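Wandard: two-arm demonstrations by remote control

Version of May 30, 2022
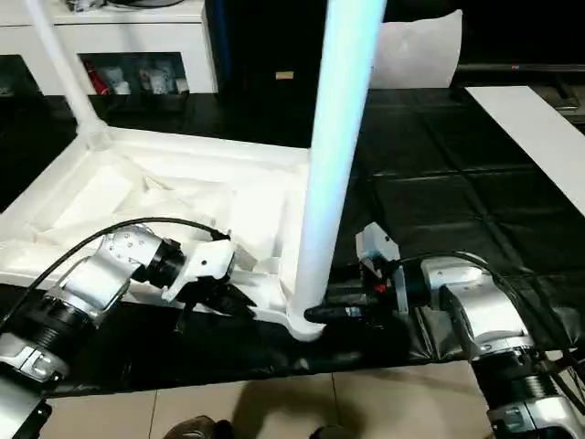
Wandard is a set of demonstrations in which an operator controls two robot arms from a distance and does handling work with large, light parts. It is the second set made with the Pulter control software. The first one, Endale, had only small objects on a table and used one arm.

Contents

The set has 3314 episodes, recorded by 4 operators. Each episode is one folder with these files:

arms.csv - joint positions of both arms and the opening of both grippers
head.mp4 - color video from the head camera
note.txt - the task in one sentence, written by the operator

How the episodes were made

Every operator did 100 practice episodes before recording. These are not included. Failed attempts are kept and have the word "fail" in the first line of note.txt.

Known problems

In episodes before 1000, the left gripper value is saved with the opposite sign. Please correct it when loading. Video and joint data can be shifted by one or two video images.

Use

Free for research and teaching. If you publish results, please name the Potholm workshop and the version date.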